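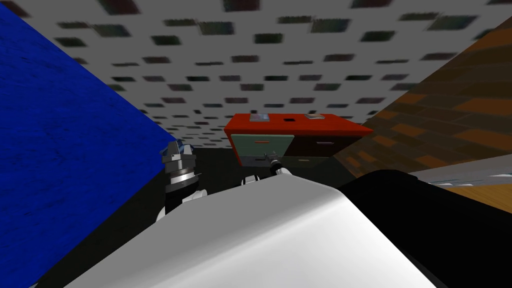 Last changed: May 2, 2018

Home late, feet sore, and there's a cold cup of tea next to me that I made before I opened the laptop and forgot. Club ran over again. Remzi had the good chair when I got there so I spent the whole session on the wobbly stool, and I'm writing this down before bed so I remember what we did, mostly for Şükran, who missed it with her tooth.

So, the drawer task. We're still in the simulator and will be until July, when Tredell lets us near the real arms (fingers crossed). The job is the cabinet with the red top: get the gripper to the grey-green drawer, find the handle, pull. Sounds like nothing! We've been at it for weeks. I saved the robot's own view with the gripper just in front of the drawer, down low, and the trouble is plain enough when you look at it. The handle is that skinny red line up near the middle of the front, and the fingers are hanging about below it. Remzi says the target is wrong. I say the target is fine and the wrist offset is wrong. We argued about this through an entire packet of biscuits.

Hülya made us stop and do it properly. She had us write down where we told the hand to go and where it ended up, run after run, on the whiteboard, in Taner's awful green marker. We did 40 runs. The drawer came open in 11 of them, which is better than last time but nothing to ring Mum over. Anyway I was half right and Remzi was half right, and that's the most annoying possible result. The offset had a sign flipped (mine, I wrote that line, I've owned up) and on top of that his target was sitting on the middle of the drawer front instead of on the handle.

The other thing that's been driving me mad is the view itself. So much of it is robot! Big white torso along the bottom, that great black shoulder or whatever it is in the right corner, and the left arm standing up beside it all doing absolutely nothing. Defne wants to mask out the body before the drawer finder gets its hands on the picture. I reckon she's onto something. Her other theory is that the finder likes the blue wall because it's the biggest, brightest colour going, and she wants to try it with a boring beige one. Taner, who picked the blue, was a bit wounded. He also did the planky wood wall and he's very proud of that one, so no one has said a word against it.

I asked if we could clear the two little flat things off the red top, and Hülya said no, real cabinets have clutter on them and we may as well get used to it. Fair enough. I think of them as books, though the tan one could be anything.

We've called the entry Nirkmont, by the way. Four votes to one. I wanted Viminow, and I still think it's the better name – it sounds like a robot that would open a drawer for you if you asked nicely.

Jobs for me before next time: fix the sign (done on the tram, took one minute, I could have wept), move Remzi's target up to the handle, and slow the last bit of the reach right down. Line 569 is where the speed lives, if you're looking for it, Şükran. Please don't touch the gripper width, it took Taner all of April.

Also I owe Defne for the biscuits. And I need to bring my own cushion for that stool.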